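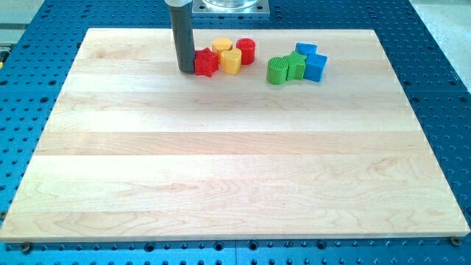 **Open (2 min, no slides)**

Hi everybody, I'm Fuad Sisay, I work on teaching robots at Selton. Ask who has ever taught a kid to tie a shoe. Wait for hands! Then: did you explain it, or did you grab the laces and do it?

**Why pushing blocks**

- One finger, a flat board, a few colored shapes. Sounds easy. Stars and hearts spin when you push them off center, cylinders roll away, cubes mostly behave (love the cubes).
- People fix these things without thinking. I want that fixing in the data.
- Go slow here, it's my favorite part.

**By hand or by remote**

Hand guiding first: you hold the arm and move it yourself. Great for a feel of the reach, but your own arm gets in front of the camera, and you push harder than you think.

Remote control next. We drive from a joystick across the room in Plosdale. The first 200 runs from any new driver are jerky, and then something clicks and it's a joy to watch. Tell the heart story if there's time (Zusska team, the point kept swinging around, they ended up nudging one lobe at a time).

**Numbers, say them once**

- 764 runs by hand
- 3,000 by remote, all on the sorting task: reds and yellows together, greens and blues together
- Keep the messy runs! A driver who overshoots and comes back around is showing the robot how to recover.

**Sip of water, then demo**

Let someone from the front row drive. Remind them to lift before crossing the board. If the link drops, switch to the Zanetti clip and keep talking.

Questions. Repeat each one into the mic.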